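The woman who washes Celtport's lost socks

17/01/2025

She asked me not to print her name, mostly because her sister would tease her, and then she put the kettle on and talked for the better part of an afternoon. She runs the Grokus, a small coin laundry near the harbor in Celtport, and has done so long enough that people who first came in as students now bring their own kids to sit on the dryers.

I had gone to ask about water prices. We got to those eventually, but she wanted to start with socks.

"People think they lose them in the machine," she said. "They lose them on the walk home. You fold the shirts, you throw the socks on top, you go out in the wind. Well, then."

Anything left behind goes into a bin by the door, and at the end of the month she washes whatever is in it and hangs it up to be claimed. Gray ones stay longest, she told me, as most people can't swear to a gray sock being theirs.

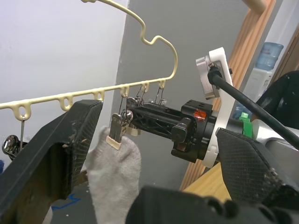
A gray sock on a clip hanger.

She grew up over a laundry, though a very different one. Her grandmother came from Cesis with one suitcase and took in sheets for the boarding houses, and the whole upstairs smelled of starch from morning until supper. "I hated it," she said cheerfully. "I went off to be a bookkeeper. I lasted 9 years, and I was good at it too, but I missed having somebody walk in and tell me about their knee."

When the Grokus came up for sale she had $2,840 in savings and a brother-in-law who could fix a pump. The bank was polite and said no. The former owner, who by her account wanted very badly to go fishing, let her pay by the month, and she took over in August, in a heat wave, with half the washers out of order and a line down the sidewalk.

I asked if she had ever thought of giving up. She took her time over that one, and topped up my tea while she did.

"The second winter," she said. "The pipes froze and I sat on the floor and cried. Then a man came in with his bedding and asked was I open, and I said no, and he sat down too. We had a nice talk - he brought me soup the next day."
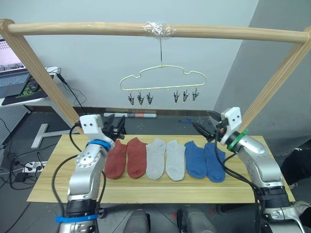 The water bill, when we finally reached it, turned out to be the part she had prepared for. She keeps every statement in a shoebox and can tell you which month the rate went up and what the letter said. A wash has gone up by 40 cents since she took over, in 2 steps, and she put a note on the door each time to say sorry. She would like the town to give small laundries the same rate the Lencho bakery gets across the street, and she has written to say so, more than once.

"I'm not angry with the bakery," she added, quite anxious that I should get this down. "I eat there every day. Put that in, please, or I'll never get another poppy seed roll."

By then the after-work crowd was coming in and she had begun waving to people over my shoulder. A boy needed change, and somebody's comforter had gone lopsided in the big washer. She told me to come back in spring, when she means to have the front window open and a bench outside, and she sent me off with a bag of clothespins I hadn't asked for.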